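4.2 Open Day Demonstration

We had promised ourselves that the open day would be a light affair, a chance to show friends of the Wasoreo project what we spend our time on, and of course it grew into something bigger than that. On Sep 5, 2019 the doors were open from lunch until early evening, and visitors came through in small groups, were given a short welcome by Princess Catacutan, and were then brought over to the table where the dish scrubbing task was being recorded. We chose this task for the demonstration because everybody who walks in has washed a plate. They already know how it ought to go, and so they have opinions about it — many of them useful to us, as we describe below.

The task itself is short. The operator takes up a plate with one hand-held gripper, takes up a scrubbing pad with the other, works the pad over the plate, and sets the plate down again. Both hands stay on the grippers for the whole of an episode, so that whatever the operator manages to do is, at least in principle, within reach of a robot fitted with the same fingers. Ramil Javier and Shiela Talavera took turns giving the talk beside the table, and we asked that questions be held until the end of an episode, a rule that lasted for perhaps the first group. After that we let people speak up whenever they liked, and we are glad we did, as the talk around the table was much livelier for it. The views in Figure 4 come from the grippers and from the operator's side. 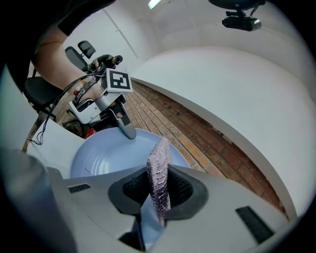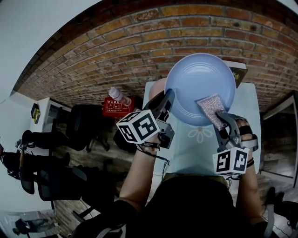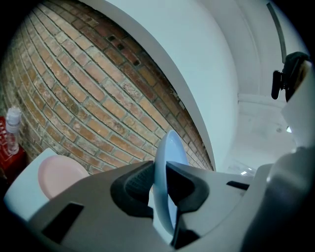 Figure 4. Dish scrubbing at the open day. A light blue plate appears in every view; the second also shows the scrubbing pad held against it by the right gripper.

One question came up with nearly every group, and we give it here in the form Nestor Macapagal wrote down: why not simply film a person washing a plate with bare hands? Bare hands can do a great many things that two fingers can't, such as rolling the plate along the palm or pressing with a thumb while the other fingers hold on, and a robot with a simple gripper would have no way to copy them. Using the grippers from the start keeps the person to motions the robot can repeat.

Visitors who wished to try for themselves were welcome to do so once the recorded episodes were finished, using the spare pair of grippers from our earlier Geda study. None of these attempts is part of the 3,018 episodes used for training in Section 5, and we did not score them. We mention them mainly for what we learned by standing nearby and listening. Several people told us that the hard part was the first grasp of the rim and that the scrubbing came easily afterward, which is close to what our own operators have said for a long time. Others found that they squeezed the trigger far harder than they needed to, and got tired quickly. Évan Poulain, visiting from the Rugemalira group, kindly spent a good while with us going over the angle at which the plate is held, and his suggestion that it be tipped a little toward the operator before the pad makes contact went into the written instructions we adopted in December.

We would not want to make too much of one pleasant afternoon. An operator with an audience works differently from one without, usually slower and with more care, and we have marked the open day episodes in the data release so that readers can leave them out if they prefer. The comments collected from visitors are given in full in Appendix C, with light edits for spelling.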